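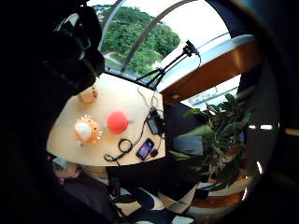 2 min read

The Sun on the Table
by Leanne Lockwood

Ultan Nic Giolla tidied the way other people danced, all elbows and joy, and on the last afternoon before Phelan and Stanton gave up the room he had saved the plush toys until the end.

"The orange one's a sun," he said. "Look at its spikes!"

"It's a pufferfish," said Kivard, who was new and hadn't learned when to let things go.

They had three boxes. Cables went in the first, papers in the second, and the third was for treasures, a word Ultan had written on the lid in letters so large they went round the corner. Outside, the trees went on being gloriously green, and he kept stopping to admire them, which was why the job had already taken since lunch. 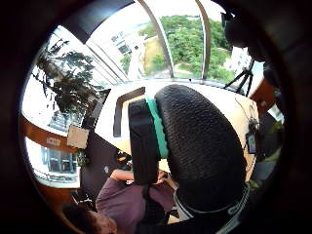 The window side, with the lawn and the white building beyond.

"You'll miss that view," said Kivard.

"I shall miss it terribly! Five years of that view. I've had whole conversations with that lawn."

He picked up the bun (everyone agreed it was a bun, even Kivard) and turned it over to see its paler underside. It had come on the bus with him one wet July, inside his coat, with only its face poking out, and a woman across the aisle had asked what it ate. 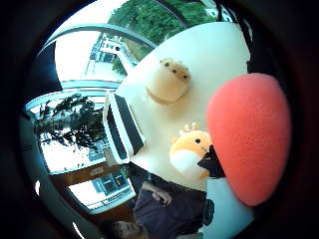

"Toast," he'd told her, and she had nodded as if that was what hers ate too.

Kivard laughed so hard he had to sit down on the cable box. Then he held out both hands for the orange one.

"Could I have it?" he said. "For my new desk?"

Ultan thought it over for as long as he could bear.

"Only if it's a sun."

"It's a sun," said Kivard, and put it in his pocket with the spikes sticking out.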